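**October meeting, neighborhood seed library and garden exchange**

Present: Cinzia Bortolotti (chair), Manuela Ferraro, Gemma Farina, Renzo Testa, Thitima Srisuk (minutes)

Started 6:40 p.m. in the Greco Street reading room. Last month's minutes were approved with one fix from Renzo: the beans he brought in were pole beans and I had them down as bush beans. Sorry, Renzo! Anyone who took a packet should plan on a trellis.

## 1. How the season went

Cinzia opened with the good news. We gave out 2000 packets between February and the end of September, which is our best year by a long way. Tomatoes went first, as they always do, but the real surprise was okra. Gemma put out one small tray in April expecting to bring most of it home again, and it was gone before lunch. People came back in August to tell us how tall theirs had grown (taller than the fence, in one case, and the neighbors were asking for seed too).

Returns are up as well. We had 200 envelopes of saved seed come back, and most were labeled properly with a name, variety and month. Manuela thinks the little card we tucked into each packet made the difference. She would like to reprint it with bigger type and a drawing of a ripe cucumber next to an eating cucumber, as we still get seed from cucumbers picked far too young.

**Agreed:** Manuela to redo the card and bring a draft next time.

## 2. Germination tests

Renzo has tested 24 varieties so far with the damp paper towel method. Peppers and squash did beautifully. The older parsnip seed did nothing at all, and he is happy to compost it. Lettuce was patchy, and he wants to try it again somewhere cooler before we give up on it, as his kitchen runs warm.

Gemma asked if we should print the test result on each packet. Cinzia liked the idea but worried about the extra labeling. After some back and forth we settled on a colored dot: green for strong, yellow for "sow a few extra." Anything worse than yellow doesn't go out.

Thitima offered to take half of the remaining tests home. Renzo will show her how he rolls the towels, which is apparently a matter of some pride.

**Agreed:** dots on all packets from the winter sort onward. Tests finished before the January sort. 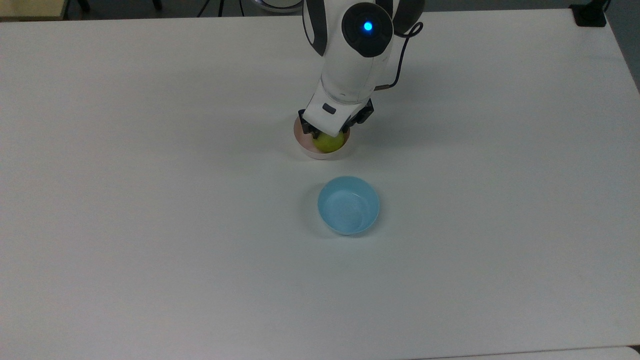
We then got onto storage, which wasn't on the agenda but needed talking about. The jars on the lower shelf have been picking up moisture, and Renzo found two with clumped marigold seed. Manuela suggested moving everything up a shelf and putting a spoonful of dry rice in a cloth bag inside each lid. Gemma has done this at home for years and swears by it. We'll try it on the flower jars first and leave the vegetables alone until we see how it goes.

## 3. Catalog and the sign-out sheet

The paper sign-out sheet is bursting. Cinzia has been trying out Flasix on her laptop and showed us how she has it set up, with one line per variety and a column for who grew it. It looks great and it is so much easier to search! Renzo asked what happens when the library's internet is down, and the answer is that we keep a clipboard on the shelf and copy it in later.

Gemma would still like a paper list on the wall for visitors who want to browse. Everyone agreed. Half the fun is running your finger down the names.

**Agreed:** Cinzia to enter everything from this year. Thitima to print a wall list in alphabetical order, with flowers and herbs on their own page.

## 4. Winter swap

The room is ours from 10 a.m. to 1 p.m. Manuela has asked for 12 folding tables and thinks we'll fill every one. We'd like the same layout as last winter, with beans and peas by the door and a separate spot for cuttings and houseplants so nobody drips on the envelopes.

Ideas that got a warm reception:

- a winter sowing table where people plant up a milk jug and take it home
- garlic, if Gemma's second bed comes through
- a "mystery seed" bowl for anything that came back without a label
- soup (Renzo, again, by popular demand)

Thitima asked about a kids' corner. Sunflower seeds and paper pots worked well last time, and the newspaper is already saved up. Cinzia will ask the reading room if we can use the low tables.

## 5. Other business

Gemma has too many canna roots and would love to be rid of them. Bring a bag.

Manuela saw a gorgeous purple-podded pea in a garden on Pulel Lane and left a note in the mailbox asking for seed. No reply yet, fingers crossed.

Renzo reminded everyone to write the variety on the *inside* of the envelope too, as the outside ink smudges.

Meeting closed at 8:15 p.m. Next meeting in November, same room. Manuela is bringing the card draft and persimmon bread.

*Minutes by Thitima Srisuk*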